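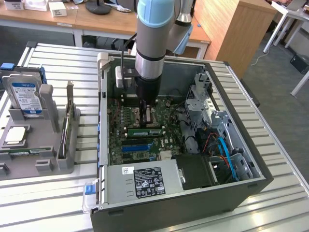 What did the Mudaliar reading room project do with the second part of the grant?

Most of it went to the evening opening hours and to the new book stock. The remaining part paid for the furniture in the children's corner and for printing the class booklets.

Projects > Mudaliar Reading Room > Reports > Second period

Overview Reports Budget Contacts

Progress report to the Flokis Fund
4 May 2023
Prepared by Toshiko Nakajima, project coordinator

1. General situation

The reading room is now open five evenings in the week. In the first period it was only three evenings, and many parents told us that they finish work too late to come. The change was made in March, after we found a second evening supervisor, Faith Rashidi. She worked before in a school library and she has arranged the shelves again so that the easy readers stand near the door.

We registered 3946 visits in the period. The evenings give the larger part of them, which we did not expect when we wrote the application. Saturday morning stays weak, and we would like to discuss with the fund if this opening should continue after the summer.

2. Book stock

The plan was to buy 1000 books. All are bought, and all except one box are now in the catalog. The missing box was sent by the supplier, Trindex, to the wrong address, and they have promised a replacement. We have not paid for this box yet.

The choice of titles followed the list in the application, with one change. We bought fewer dictionaries and more picture books in two languages, because the families asked for them very often. The cost was the same. The most borrowed titles are the animal stories and, a little to our surprise, the cookbooks.

3. Reading and writing classes

The adult class has 49 learners in this period. They are divided into two levels, and the higher level already writes short letters. The lower level goes slower than we planned. The teacher has asked for smaller groups, and we tried this in March with a good result, but it needs one more room on Tuesday evening. The Flemar community center has offered us a room on its ground floor. We are waiting for the written agreement.

The class booklets were printed in time. There is a mistake in lesson six - two pages are in the wrong order - and we will correct it in the next printing. For now the learners have a loose sheet with the right order.
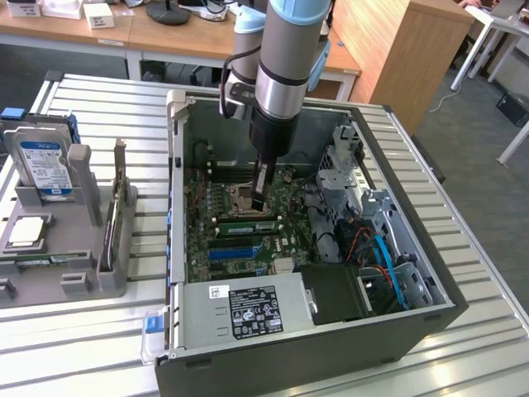
Open desktop computer with the board in view.

4. Budget

The spending is close to the plan. Heating was more expensive than we calculated, and printing was cheaper. We ask permission to move the money that is left in the printing line to the heating line. No other change is needed. Receipts are attached in the same order as in the last report, as your office asked.

5. Difficulties

The lock on the street door was broken for several days and we had to close two evenings. The owner of the building has repaired it at his own cost.

Late books are also a difficulty. At the end of the period 70 books were not returned. We do not take fines, and we do not want to start, but we will send a reminder by telephone from now on.

6. Next period

- sign the agreement with the Flemar center for the Tuesday room
- receive the last box from Trindex and put it in the catalog
- start the summer reading club for children from six to ten years
- print the corrected booklet

Questions about the budget can be sent to me directly. For the visit of your program officer we suggest a Tuesday or a Thursday evening, when both levels of the class are present.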